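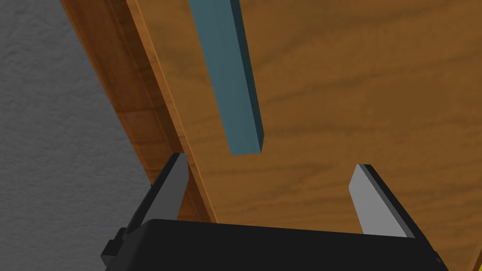
Teaching a Simulated Arm to Pick Up a Bar by Remote Control
Project report, Vetdale Engineering Program
Submitted by Gráinne Kinsella

1. Purpose

The project examined whether a person with little training can show a robot arm a simple pick-up task well enough for a learning program to copy it. All work was carried out in simulation. The task was to close the gripper on a single bar lying on a table and lift it clear of the surface.

2. Method

Two operators took part. Each drove the simulated arm with a handheld controller while watching the view from the wrist. Every demonstration began with the gripper open, and the bar was placed at a new angle each time. The operators recorded 30 demonstrations between them. Joint positions, finger opening and wrist images were saved at each step. Runs in which the bar was dropped were removed before training – they are kept in a separate folder and were not used.

3. Results

The trained program was tested on 20 new bar positions. It failed in 8 of them. Most failures occurred when the bar pointed nearly straight away from the gripper: the arm came down short and the fingers closed on the very end of the bar, which then slipped. One operator tended to pause above the bar before going down, and the program learned to pause as well, at times without continuing.

4. Discussion

The wrist view gave the operators a poor sense of height. Both asked for a second view from the side, but this was not added in the time allowed. A further set of demonstrations should include more bars at steep angles, and the operators should agree beforehand on a steady approach speed. The recordings and settings are stored in the program's shared directory under the name Stolance.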